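Memau two-arm sorting kit: progress report to Drallton
Prepared by Kazimiera Wysocka for Friederike Hamann, Wednesday, December 25, 2024

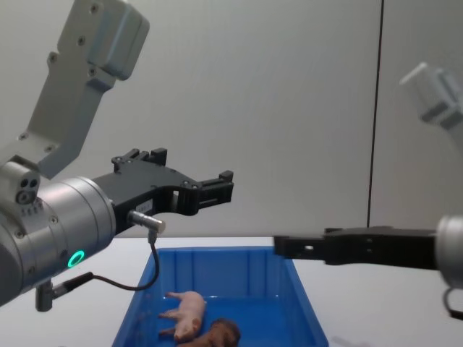

The trial of the Memau kit has run since July and remains within budget. We have logged 1273 picks so far, mostly soft and moulded toys of mixed shapes. Both arms now run from one controller, as Drikum's quotation promised, although the set-up guide is thin and we lost 17 working days to cable faults on the second arm.

The grippers cope well with firm items. Plush is harder — the fingers tend to pinch the fabric and miss the body. Mühlbauer has offered wider fingertips on loan and we would like to try them before advising on purchase.

Two points need your decision:
Extending the hire by 2 months.
Paying for the support contract, which is not in the original grant.

The pick log and the fault list are attached.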